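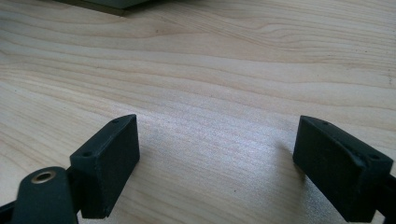

Tianyou Song
Technical Editor, Dunddale Workshop Supply Newsletter

Sunday, March 22, 2026

Seasonal movement in solid wood tops, and how to fasten them

14 shares | 6 comments

Spring is when the calls about split tops come in. A table or bench was built last summer, went through its first heating season, and in January a crack opened along the grain near one end. The customer usually asks about the glue. In most of the tops brought to the Stetbridge counter this winter the glue lines were sound, and the fault was in the way the top was attached to the base.

Wood takes on and gives off moisture until it is in balance with the air around it. At normal room temperature, air at 50 percent relative humidity brings most species to a moisture content near nine percent. Air at 20 percent, common in a heated house in cold weather, brings it down to between four and five. The wood shrinks across the grain as it dries and swells again as it recovers. Change along the grain is small enough to ignore in furniture.

The amount depends on the species and on how the boards were sawn. For hard maple the published coefficient is 0.00353 per percentage point of moisture change in flat-sawn stock, and 0.00165 in quartersawn. Multiply the coefficient by the width of the top and by the change in moisture content. The standard top in our bench kit is 724 mm wide. A change of 2 percentage points in flat-sawn maple gives a movement of 5.1 mm. The same top in quartersawn stock moves 2.4 mm. Over a full swing from the summer figure to the winter figure given above, flat-sawn stock moves close to 12 mm.

These figures assume the top reaches balance with the air. A thick top with a good film finish may not get there before the season turns, so measured movement is often less than calculated. Use the calculated number for the hardware anyway.

Finish. A finish slows the exchange of moisture and does not stop it. Varnish and lacquer slow it more than oil does. Whatever is used, put the same number of coats on the underside as on the face. A top sealed on one side only will exchange moisture faster through the bare side, and it will cup. We still see tops with three coats of varnish above and raw wood below.

Fastening. The top must be held down and still be free to move across its width. The common methods are as follows.

Slotted holes. Cut the slots in the cross rails with the long dimension running across the grain of the top. Use a round-head or pan-head screw with a washer. Tighten until the washer is seated, then back off a quarter turn. A countersunk flat-head screw wedges itself in the slot and should not be used.

Wooden buttons. The tongue of the button sits in a groove in the apron and the body is screwed to the top. Along the end aprons, where the top moves toward and away from the center, the tongue can slide in the groove. Along the long aprons, leave a gap between the shoulder of the button and the apron equal to at least half of the calculated movement.

Figure-eight fasteners. These pivot, and the recess in the apron has to be cut wide enough to let them do so. They suit narrow tops. On the 724 mm top we would use slots or buttons.

Threaded inserts. These are useful where the top has to come off more than once. The insert goes into the top and a machine screw passes through a slotted hole in the rail. Drill the pilot hole to the size on the packet. Maple and beech will split around an insert if the hole is undersized, and the insert will pull out if it is oversized.

In all cases decide which part of the top is to stay put. For a table that stands clear of the wall, fix the center line and let both edges move. For a bench that has a vise on the front edge, fix the front and let all of the movement go to the back. The slots at the back then need to take the full figure, with none of it shared.

Breadboard ends. The same rule applies. Glue the center tenon only, and pin the outer tenons through slotted holes. The end will stand proud of the top in winter and fall short in summer, or the other way around, depending on the season in which it was fitted. Do not trim it flush.

Existing cracks. If the top is already split, take it off the base before doing anything else. Leave it on stickers indoors, out of the sun, for several weeks. A crack that closes by itself in humid weather should not be filled while it is open, as the filler will act as a wedge when the wood swells. Correct the fastening first, then glue the crack when it is closed or nearly so.

Moisture meters. A pin meter reads the wood between the pins, and the species correction has to be applied. Take readings from both faces and away from the ends, where the wood dries first. The Drirnisley store has a loan meter behind the counter. Please return it with the battery cover on.

The Shen rail bracket, listed in the last price sheet with round holes, is now supplied slotted. Stock with round holes can be exchanged at either store until it runs out.

Recent items
Storing hide glue through the summer
Sharpening card scrapers: burnisher angle and pressure
Stetbridge store: revised Saturday hours
Beech or maple for bench tops

Contact the editor | © 2026 Dunddale Workshop Supply | Back to top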